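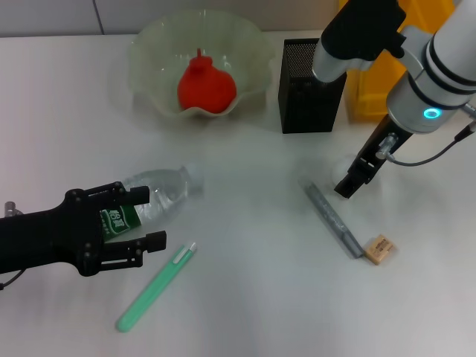

# The Table Where Everything Stops

In my first apartment in Detside there was one white table, and all things came to it. The keys, the letters, the half-finished bottle of water, the pen which I had been searching for since breakfast. I cleaned it every evening, and by the next evening it was full again. I thought then that this was a weakness of my character. Now, after many years of writing about homes, I think it is simply what a table does.

A flat surface at the height of the hand is an invitation. We come in, we put down what we carry, and we go to do something else. The object stays. After two days we do not see it anymore, and this is the real problem with small disorder: the eye gets used to it much faster than the hand gets around to it.

For this article I asked readers of the magazine to send me a list of what was lying on their main table at the moment they read my letter. I received 268 lists. I read all of them, with tea, over several nights. Almost every one had a pen. Very many had a water bottle, often more than one. And then came the things that belong only to that house: a dog's medicine, a single roller skate, a jar of buttons, a letter from the tax office that was "waiting for courage."

## The bowl

Let me begin with the bowl, as I have strong feelings about it. A bowl in the center of the table is beautiful for as long as it has one thing in it. I like very much the glass ones with a wavy rim, a little green or a little white, which let the color through. Put something red and round inside, a pomegranate for example, and you don't need flowers. The wall of the glass makes the red softer, and from the other side of the room it looks almost like a lamp.

But the bowl is in danger every day. First comes a coin. Then a battery, and you don't know if it is full or dead. Then the receipt. One reader wrote to me that she had not seen the bottom of her bowl since August. My advice is to be strict here and only here. The bowl may hold the fruit or the ornament, and the coins must find another home.

## The black mesh box

The pen holder of perforated metal is maybe the least loved object in this article. We know it from offices, and it does not make anybody dream. I had three more elegant ones before I came back to it. One was ceramic and too heavy, one was of leather and became soft, and one, from the Festau shop near the station, had such a narrow mouth that scissors could not go in.

The mesh box stands straight and a ruler fits in it. Dust falls through, so you must lift it sometimes and wipe under. Mine cost me 110 crowns with a lid I have never used.

And still the pens lie beside it! I have a mint-green one with a white clip that I like more than the others, and it is exactly this pen which is never in the box. A favorite pen is always in use, or almost in use. I have stopped fighting with it. If one pen lies on the table, the table is not untidy. When there are four, I put back three.

## Bottles

Plastic water bottles are a different matter. Standing, they look as if somebody will drink from them soon. Lying on the side, they look forgotten, and they roll. In the lists from the readers the bottle was the thing most often called "not mine."

In the Wijesinghe guesthouse, where I stayed for one week last summer, there was a very simple custom. Beside the long table was a bin, bright yellow, and each guest who stood up from the table took one bottle along, their own or another's. I never saw a sign about it. You saw the person before you do it, and you did the same. At home I have now put a yellow bin close to the table also. It does not match anything in the room. I believe this is why it works so well, as the eye finds it immediately.

## Five minutes, not more

I don't recommend a big cleaning. In Geveck, where I live now, I do five minutes in the evening, when the kettle is on:

- bottles to the bin, or to the kitchen if there is still water
- pens to the box, except one
- everything foreign out of the bowl
- papers in one pile, with the unpleasant one on top
- a damp cloth over the whole surface

The cloth is the part that people skip, and I understand them. But a white table shows each ring and each crumb, and to wipe it you have to lift things, and when you have a thing in your hand already it is easy to carry it where it lives.

Some nights I do only the bottles. The papers can wait until Saturday.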